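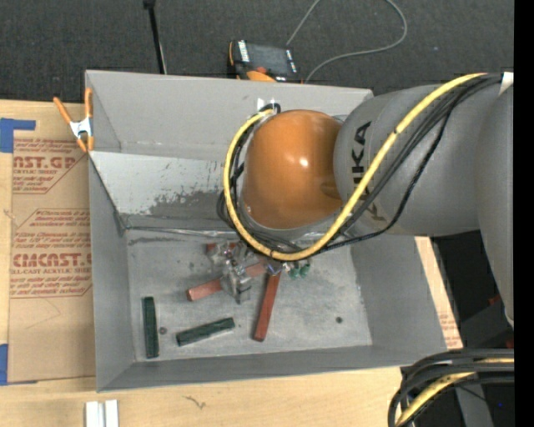
Why do we sort our rubbish?

Every home makes rubbish. There are apple cores, milk bottles, torn envelopes and socks with holes in them. If it all went into one big heap, none of it could be used again. Sorting keeps the useful things apart from the rest.

What happens to metal?

Food tins are mostly steel. Drink cans are mostly aluminium. Both can be melted down and made into something new, and this can be done over and over. Melting an old can takes much less energy than making new aluminium from rock.

Steel sticks to a magnet and aluminium does not. Sorting centres use this to tell the two apart. You can try it at home with a fridge magnet and whatever is in the cupboard.

What happens to paper?

Old paper is mixed with water until it turns into a grey mush called pulp. The pulp is cleaned, spread out flat, pressed and dried. Each time this happens the tiny fibres in the paper get shorter. After several turns they are too short to hold together, so new fibres have to be added.

Greasy pizza boxes are a problem because oil and pulp do not mix well. Tear off the clean lid and recycle that part if your council allows it.

What about food scraps?

Vegetable peelings can go in a compost heap. Worms, fungi and bacteria eat them and leave behind dark, crumbly soil that plants like. A heap needs some air and a little water. Dry leaves help too – they stop it going slimy.

Things that need special care

Batteries should never go in a household bin. They can catch fire when they are crushed. Ask an adult to take them to a collection point. Paint and broken light globes need care as well.

Something to try

Keep a rubbish diary for 7 days. Write down what your family throws out and which bin it goes in. At the end, pick 4 things from your list and find out if they could have been mended, shared or used again.

Words to know

Compost: rotted plant scraps that feed the soil
Fibre: a very thin thread
Pulp: soft, wet, mashed-up paper or wood

Page updated Oct 30, 2023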